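# Good practice for handheld gripper demos? (house rules, cables, resets)

Posted in Workshop & Lab Help, 3 July 2026

**flindton_bench**

Hi all! I've been handed the job of writing up house rules for our handheld gripper station and I'd love to hear what other people do before I go and reinvent everything badly.

So our setup is pretty ordinary. One table, a grid mat on it, two grippers you hold in your hands, and a person who stands there doing kitchen-type tasks over and over. We've got five operators who take turns, and every one of them has their own way of doing it. One starts with the grippers resting on the mat, another starts with them up in the air, and one guy (lovely guy) moves the objects a little between takes because he thinks it's more interesting that way. Maybe it is? But it isn't written down, so when we go back through the recordings we can't tell what was on purpose.

Things I'm stuck on:

- Should the start pose be fixed, or is some wobble good?
- How often do you swap operators? My arms are toast after a while.
- Who's in charge of cables? Ours get everywhere.
- Do you keep the takes where somebody drops the thing?

I did look for a proper standard and mostly found stuff about big industrial arms behind fences, which is a whole different animal. We have no arm moving on its own at this station, just people. Our safety person still wants a page on the wall by September, so anything you've got, please share!

---

**Cletus Oyelaran**

Oh, I've written this page twice now, once at Clirkdale and once where I am these days, and the second one is much shorter. People read a short one.

Fix the start pose and put tape on the table. I mean it, tape solves half your arguments. We mark the corners of the working area and we line the mat up to the tape before the first take, and if anybody bumps it we stop and line it up again. Then inside that area the objects can go wherever the task sheet says. If you want variety (and you probably do!) put it on the sheet, so your guy who likes shuffling things gets a list of positions to shuffle through. He'll be happy and you'll be able to read your own data.

Swap operators every 20 minutes. We tried longer and the last takes before a break were always the sloppy ones, wrists drooping, grippers closing late. Also let people adjust the table height if you can.

Keep the drops. Label them as drops. Don't let the operator decide on the spot whether a take "counts", that's how you end up with a folder full of perfect takes and no idea what got thrown out. We had 3234 takes in our first batch and I had to go back through the lot to work out which ones had been quietly redone. Never again.

Cables: the operator checks their own before they pick anything up. Gripper cable goes down along the forearm with enough slack to reach the far side of the mat, and nothing loose on the floor where your feet go. The stuff behind the table I worry about less, but the power strip needs to be somewhere you can get at it quickly.

The stand task is the one we train new people on, so you can see the sort of reach I'm talking about:

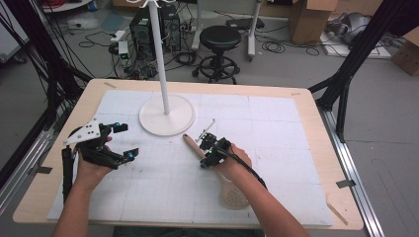
*Two-handed take with the slotted utensil and the white stand. Tape at the table corners, one gripper cable running over the forearm.*

With that one I tell people to keep the idle hand in the air and still. Don't rest it on the mat and don't wave it about. It took me ages to get everybody doing the same thing there.

---

**bognar_fan**

just wear closed shoes and don't trip lol

---

**Ferix_Tom**

Agree with nearly all of Cletus's answer, except I'd leave the start pose a bit looser. We had ours so strict that operators spent longer getting lined up than doing the task, and they got grumpy. Now we say "grippers open, over the mat, not touching anything" and leave it there.

Two more for your wall page. Wipe the finger markers at every operator change, because smudges on those cost us a morning once. And write the gripper's number on the log sheet along with the operator's name. We mixed up a left and a right and didn't catch it for ages!

If your safety person wants something official looking, do an ordinary risk assessment for the station: trip hazards, pinch points on the fingers, wrist strain, power. Ours is a page and a half and it passed fine.

---

**flindton_bench**

This is so helpful, thank you! Tape is going down tomorrow. Cletus, would you be willing to share your drop labels? I can't decide if "slipped" and "let go too early" should be separate.

---

**Cletus Oyelaran**

Keep them separate, you can always merge them later. I'll message you the sheet tonight.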